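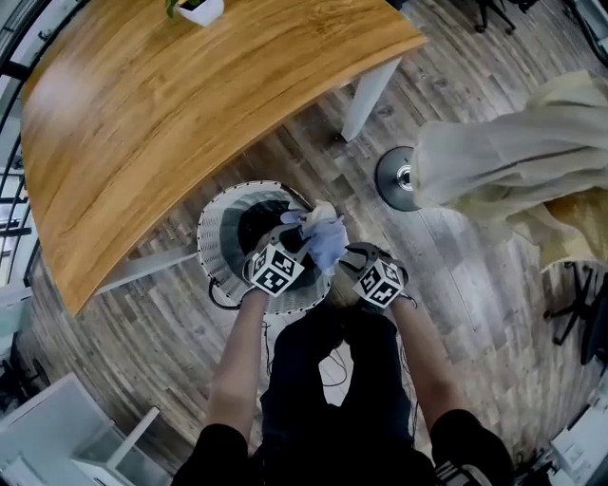

Speaker notes - hand-held grippers at home

Slide 1. Thank Shirley Cormier for the slot. Say I have 30 minutes and will leave time at the end. The project is called Waltarel. It started in November in my apartment and it is still there.

Slide 2. What the build is. Two hand-held grippers, one for each hand, with a marker cube on the back of each. You do a household job with them, the camera on your head records it, and software works out where the cubes were. No robot arm needed at this stage.

Slide 3. The cubes. Patterns are black squares inside a white border. Keep the white border. I trimmed it on the first set and tracking got a lot worse. Print on matte paper. Dale Perron has a spare set, pass it around now.

Slide 4. The jaws. Short fingers work best for cloth. My first pair was long and bent when I pinched anything thick. Dale redrew them in one evening - show the two versions side by side.

Slide 5. Cloth. Pale blue, small enough to bunch up. I work on the floor a lot, and the planks have a busy grain, so I was worried about false matches. Had none that I could find.

Slide 6. Cables. Thin black ones. They catch on chair casters. Mention the time I pulled the recorder off the desk. Clip them to your clothes before you start.

Slide 7. Numbers. 1603 clips kept out of 2617 recorded. Most of the rejects had a cube turned away from the camera for too long. If you feel your wrist rolling under, stop and start the clip again. Cost so far is more than 70 dollars, mostly plastic and screws.

Slide 8. Next. Smaller cubes, a softer pad in the jaws, a second person recording. Files are on the shared drive in the Waltarel folder. Ask Shirley for access.

Questions. If someone asks about gloves: tried them, too slippery.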